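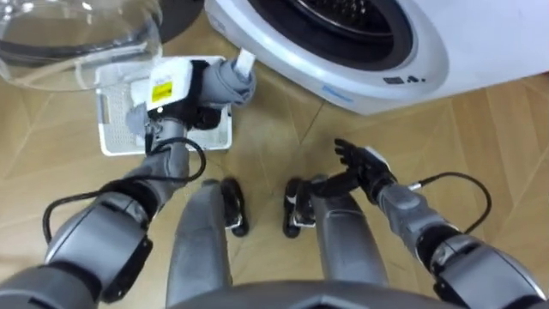
Saturday, December 7, 2019

Money day. The request for next year has to go to Brorkcombe before the break and I still don't believe half of the numbers in it, so I'm writing down what I think before I get talked out of it.

Hands first. Handside want us to go to their newer five-finger pair. The quote came back at 30 per cent over what we were told in July, and the only thing I can find to explain it is a "support tier" we didn't ask for. I've asked for the price without it. No reply yet. My feeling is that we don't need new hands for laundry. Picking up a sock-sized thing and hanging on to it is within reach of the pair we have. What goes wrong is upstream: deciding which bit of cloth to go for, and getting the wrist round without the cable loop fouling the forearm. A better hand fixes neither.

Cables, then. Both arms still have the external run and it sticks out a long way. Satti will do a sleeved harness, 203 a side plus fitting. Dull, cheap, and I'd put it at the top of the list. Somebody please check whether fitting means they come here or we ship the arms. If it's shipping, we lose the arms for as long as they feel like keeping them and I would sooner do it ourselves with spiral wrap.

Second washing machine. Plemden have offered one at trade. The argument is that one front-loader tells us nothing about front-loaders in general, which I accept. I don't accept that we need it plumbed. All our tasks so far stop at the drum, so a dead machine with a good door seal would do the same job for the price of a van. Put down as "secondhand, non-working acceptable" and see if anyone at Brorkcombe reads that far.

Floor. There's a line for rubber matting, carried over from the last budget. Has anyone shown that the feet slip on the parquet? I went back through the log and found 57 entries with a fault noted. Two mention the floor, and one of those is about glare. Struck out until there's a reason.

Trays: more of the white perforated ones. Fine, they cost nothing.

Spares. We have none for the wrist modules on the back of the hands. If one goes we stop. Handside list them as a separate part but won't give a lead time in writing, and that worries me more than the price does. Ask for one left, one right, delivery date on the order or no order.

Order of priority as it stands: spares, harness, trays, machine. Hands last, and only if the demo unit can be had on loan for a proper trial with our own washing, not the folded towels they bring with them.

To do Monday: chase Handside, ring Satti about fitting, find out who put the matting in.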